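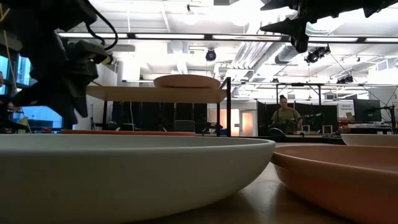

My mother-in-law serves dinner at half past five. I grew up in a house where nobody so much as peeled an onion before eight, so you can imagine the first winter I spent in Rukville - me at the table in my coat, still full of lunch, being handed a second helping of fish pie.

I've been thinking about mealtimes ever since, probably more than is good for me. We moved here for the job in May, three of us and a cat, and within a week I could tell you when every household on Tremance Road sat down to eat. The Jayasinghe family next door go late, after nine, windows open, everyone talking at once (I'd smell the mustard seeds and want to climb over the fence). Across the road it's six on the dot, telly on, and don't you dare ring the bell.

I used to think late was grown-up and early was for toddlers. Then I had a toddler. For a while we ate in two shifts, fish fingers at five and something with wine in it at half eight, and I was washing up twice and picking at both. By autumn I'd given in and we were all eating at six, which I announced to my sister as if I'd joined a cult.

And I love it! There's a whole evening left over afterwards. I read. I go for a walk round Tumach Green in the dark and look at other people's kitchens.
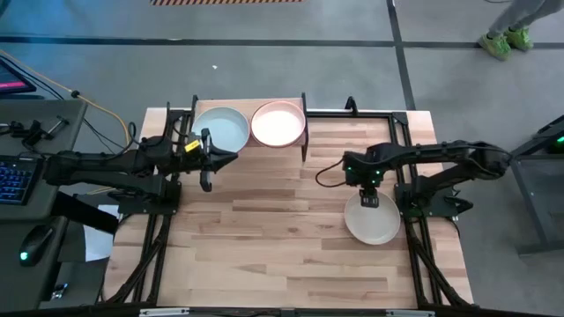
Nimal Herath told me over the fence that I'd got it all wrong, that the late meal is the evening, and that if you finish eating by seven "you've only got the news left". His lot sit there till eleven some nights, and the children fall asleep on the sofa and get carried up.

I did envy him that. So on Saturdays now we eat at nine, toddler permitting, and my mother-in-law has a sandwich first.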